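A Visit to the Costache Open Day
Posted by Catinca Stanciu on Aug 31, 2020

I had wanted to see the Costache workshop for a long time, and this summer they finally opened the doors to visitors. The ticket was 11 euros and it included tea, which I drank twice. They take 16 people in one group, so it is good to write to them early.

We entered from the yard and came into a long room with brick walls. I expected something dark and cold, like many old storage buildings in my town, but a skylight lets the day come in and the white pipes under the ceiling make it look taller. I liked that they did not cover the bricks. 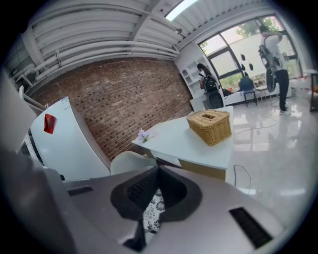
The white table with the woven tissue box, and the arched shelves at the back.

Our guide explained that the building belonged before to Zomeo, a small company that sold thread and buttons. When Costache moved in, they cleaned the walls by hand and it took them 28 days. The arched shelves were my favorite thing in the room. I would like to have the same at home, but my ceiling is too low for it.

Then we talked about the wicker, and here I asked too many questions. Most of the baskets come from Nundier, a family of weavers, who make over 500 pieces in a year. I learned that a lid is more difficult than a basket — it must keep its shape after many openings, and a thick braid at the edge helps with this.
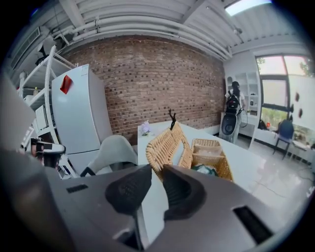 A basket with a partition costs more, but for me it is the most useful kind. At home I have one big basket without any division, and every time I look for scissors I must take everything out. The guide told me that I can also add a partition later, if the weave is open enough to tie it. I will try this in the winter.

The small shop is next to the exit. I bought a tissue box cover for my mother and a card from Aronik, who prints for them. Payment is only in cash. The next open day is planned for December, and they promised to show how the willow is split.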